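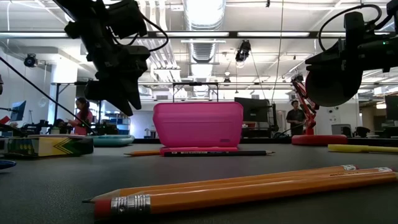
# Pencils, Please

The Pledach robotics club meets after class in a long workshop full of monitors, storage bins and half-finished things, and by four in the afternoon it is loud. Somebody is arguing over a motor setting. Somebody else is looking for tape. Then a team calls "running!" and half the room drifts over to one table to watch two robot arms try to tidy up some pencils.

It sounds like small potatoes until you see it up close. This year's project, which the students named Brorkano after a vote that went to three rounds, asks a pair of black arms to put school supplies away in an open pink pencil case. You and I would do it while talking on the phone. For the arms, every pencil is its own little puzzle! One lying alone in front of the case is a fairly friendly target. A few bunched together, some pointing one way and some the other, are a real headache, and the students love them for it.

"Bunches are where you learn stuff," one second-year told me, eyes on the gripper. She had spent most of the month on nothing else.

The club has split into two teams, and they go at the problem from opposite ends. The Pitis team works on the grasp: how steeply the fingers should come down, how far to open them, when to give up and try again. The Kuzmenko team worries about everything after that, mainly how one arm can steady the case while the other drops a pencil in. They share the table, the arms and (grudgingly) the good chair.

They also share a logbook. Every attempt goes in, good or bad, with a line of notes, and when I visited the count stood at 3,826. Some entries are careful and technical. One from back in October just says "why." I read several pages of it standing up and could happily have stayed for more.

The table itself has its own rules. There are desk lamps on it, and the students move them between runs, so the arms can't get used to one kind of light. Pencils get swapped and turned around. A marker shows up where there wasn't one before. The idea is to keep things as messy as a real desk, and anyone passing by is allowed to mess it up further – a privilege the younger members take very seriously.

Six schools will bring their own versions of the task to a shared demo in May, and each team gets a single tabletop and no rehearsal in the hall. The Pledach students talk about it the way other kids talk about a playoff game. They have a packing list taped to a cabinet already, with "spare erasers" underlined twice.

I stayed until the lights in the hallway went off. The Kuzmenko team wanted one more run, and then the Pitis team wanted one too.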